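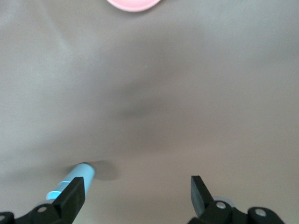
Tabletop at Closetti House, Dellow

Home | News | Vacancies | By-election | Contact

Reading time: 2 minutes

Campaign office assistant, Givlow and Dellow by-election

Part-time, fixed term, paid

We are looking for an office assistant to work on our campaign in the Givlow and Dellow by-election. The post is based at our campaign office in Closetti House, 122 Asfaw Road, Dellow. It runs until the end of December, which takes in polling day and the work of closing the office afterwards.

The job is mostly desk work. You will answer the phone and the general inbox, keep the canvassing rota up to date, and get leaflet rounds packed and labelled for people to collect. You will also log every item of campaign spending on the day it is made and pass the receipts to the election agent. The spending return has to be right, so we need someone who will chase a missing receipt and keep chasing.

Housing has been the main subject on the doorstep in both towns, in particular rents in Dellow and the price of new homes on the Givlow side. You will take calls from residents about this. You are not expected to give advice, but you should be able to take a clear note of what someone has said and send it to the right person.

You will need:
- experience of office or reception work
- confidence with spreadsheets
- a polite phone manner, including with callers who do not support us
- to be free on Thursday evenings, when the canvassing teams meet

Knowledge of election law is useful but we will train you. You do not have to be a party member - we do ask that you are broadly in sympathy with what we stand for. A driving licence would help with leaflet drops in the villages. 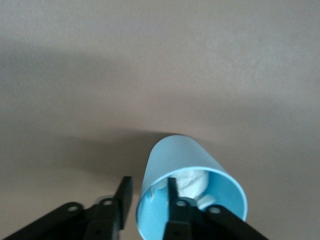 Light blue cup, Closetti House

Hours and pay

The post is five half-days a week, usually afternoons, with up to 10 extra hours in the week of polling. Extra hours are paid at the same rate. Pay is hourly and is set out in the job pack. Travel between the two towns is refunded on production of a ticket or mileage form.

The office is on the ground floor with level access from the street. If you need any changes to the interview or the workplace, tell us when you apply.

How to apply

Ask for the job pack by phone or through the contact page, then send a CV and a covering letter of no more than two sides. Letters can be handed in at the office before 5 pm on any weekday. Interviews will be held in Dellow and will include a short spreadsheet task. We will reply to everyone who applies.

Recent items
Postal votes in Givlow: how to apply
Hustings at Dellow library: questions wanted
Leaflet deliverers needed, Asfaw Road area
Rents in Dellow: our response to the council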